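Sala de imprensa | Automação e segurança

Lemach retoma a desmontagem robotizada de servidores após falha na pinça

Pindton, 16 de abril de 2020

A Lemach voltou a operar a célula robotizada de desmontagem de servidores em Pindton, parada depois de uma falha no controle de força da pinça. Ninguém se feriu, e a equipe está muito contente com o que aprendeu no caminho!

A falha apareceu no ciclo 1.494. Ao se aproximar dos soquetes de memória, o braço continuou descendo depois do contato e trincou uma placa-mãe. O sensor de força havia perdido a referência de zero após uma troca de ferramenta, e o programa aceitou a leitura sem conferi-la. A parada de emergência foi acionada pelo operador, do lado de fora da grade. 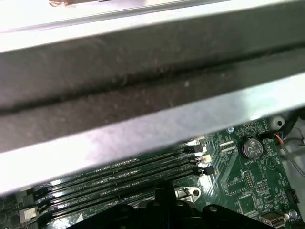 Dedos da pinça sobre a placa-mãe, junto aos soquetes de memória.

Com a Ondstead, fornecedora do software de controle, a Lemach reviu os registros de 1.085 ciclos anteriores e encontrou outros dois desvios pequenos, ambos sem dano. Agora o robô refaz o zero do sensor a cada troca de ferramenta e para sozinho se o valor sair da faixa. A velocidade perto da placa também foi reduzida, o que deixa cada ciclo um pouco mais lento.

O novo procedimento passou por 2.836 ciclos de teste sem contato excessivo. A bancada de ensaios Navaratnam, montada para esse trabalho, continuará em uso, e o relatório técnico completo sai em julho, aberto a outros laboratórios e recicladores que queiram comparar resultados.

Contato para a imprensa | © 2020 Lemach | Voltar ao topo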